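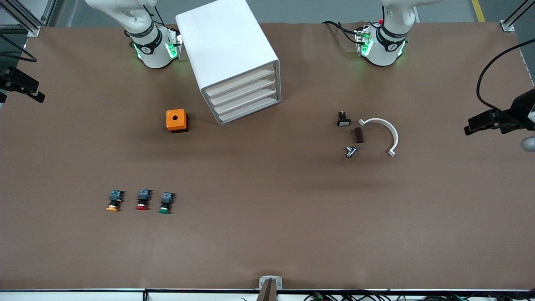 A white plastic drawer cabinet on a table covered with brown paper.

Kurup Household Storage: Frequently Asked Questions

Ordering and delivery

Which areas does Kurup deliver to?
Kurup delivers to all addresses served by the Podine and Trandby depots. Enter your ZIP code at checkout to confirm. Orders to islands and to post office boxes are not accepted.

How long does delivery take?
Items in stock leave the depot within 4 business days. Orders placed after 2 p.m. are processed on the next business day. Large cabinets travel by freight, and the carrier will contact you to arrange a delivery time.

Can I collect my order in person?
Collection is available at the Trandby depot only. Please bring your order number and a form of photo identification. Orders not collected within 18 days are canceled and refunded.

Is there a minimum order?
There is no minimum for home customers. Schools and offices that wish to open a trade account must place a first order of 53 units or more.

Care and cleaning

How should plastic drawer units be cleaned?
Use a soft cloth with warm water and mild dish soap. Remove the drawers before cleaning the runners. Do not use bleach, solvents or scouring pads, which may dull the surface.

May I place a unit in direct sunlight?
White plastic may yellow over time if it stands in strong sun. This change in color is not covered by the warranty.

A drawer has become stiff. What should I do?
Empty the drawer and check that nothing has fallen behind it. Wipe the runners and let them dry. Oil should not be used. If the drawer still sticks, contact Customer Service to ask about a replacement.

Can units be stacked?
Only units in the Retex line may be stacked. Stacking instructions are printed on the inside of the carton lid. Units from other lines should stand alone on a level surface.

Spare parts and returns

Are spare drawers available?
Spare drawers, handles and feet are kept for all current products. Nearly 2000 parts are listed in the online parts catalog, including many for lines that are no longer sold. Please have the model code ready when ordering. It appears on your receipt.

What is the return period?
Unused items may be returned within the period stated on your invoice. The customer pays return postage unless the item arrived damaged or was sent in error.

My order arrived damaged. How do I report it?
Report damage through the returns form and attach photographs of both the item and the carton. Keep all packing material until the claim has been settled.

Does Kurup take back old units for recycling?
The Podine depot accepts clean, empty Kurup and Retex units during opening hours. Metal casters must be removed first. The service closes each September for stocktaking.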